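Keeping a Parish Newsletter Alive
Ifeanyi Iyamu
Jul 2, 2024
3 min read

Speaker notes. Slides are mostly photos, so the words are all in here.

Start with the Andasby newsletter. 59 issues so far, 400 copies each time, delivered on foot. Mention that I took it over from Zawadi Kombo, who had the page layout in a binder and gave me the binder.

Say what a normal issue looks like. Four pages. Front page is one long piece, 1230 words at most. Inside is the bus timetable, the clinic hours, the garden club and whatever people have sent in. Back page is ads.

Ads. Wamel prints us at a fixed price and takes the bottom half of the back page in return for a discount. Okafor, the bakery, takes a quarter. Show how the rest is split. People always ask what we charge, so give the rate card out at the end and move on.

Getting people to write. Asking for "contributions" in the newsletter brought in very little. Asking one person for one thing brought in a lot more. Read out the note I send – it is three lines long and gives a word count and a deadline. Pause for questions if the room looks restless.

Editing. I cut from the end first. I don't fix the way people talk. Names get checked with the person every time, including names I know. Tell the story about the two spellings on the bowls club page, and keep it short.

Stirnthorpe tried going email only in August. They kept their list but the letters page dried up, and they went back to paper for two issues a year. Their editor is fine with me telling this.

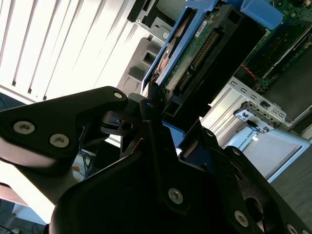
Delivery rounds. We have one sheet per round with the streets in walking order. Dogs and broken gates are marked on it. New people do their first round with someone who has done it before.

Money. A year costs less than 3000, all in. Printing is most of it. The rest is envelopes for the people who have moved away and still want a copy – they send stamps, usually too many.

Last slide is the sign-up sheet. Leave it on while people are talking. Rate cards and spare copies are on the table by the door.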